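Lamer Hall reopens to residents in October with 252 rooms, 39 fewer than before the rebuild. Loubna Slaoui, who runs housing allocation at Hajdu College, set out the new rules. 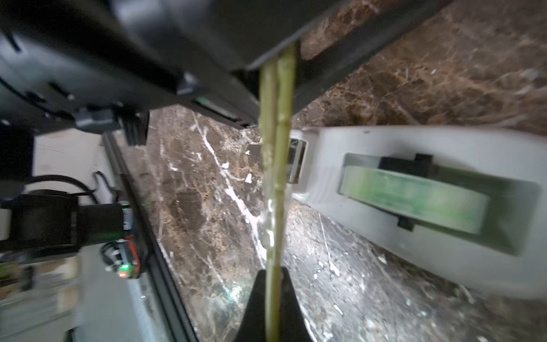
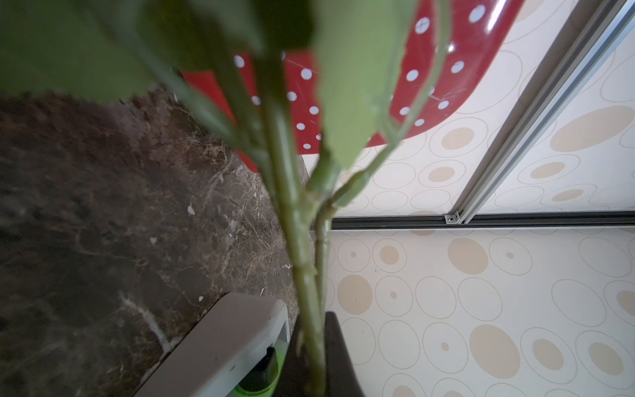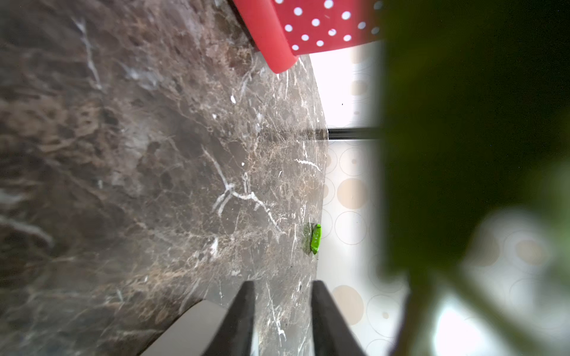 *Stalk, artificial plant and marble countertop, all close up.*

"Returning students keep priority for 3 days," Slaoui said. "After that, rooms go by application time."

Fifty-seven students are on the waiting list. "Offers lapse at noon on Saturday," she said.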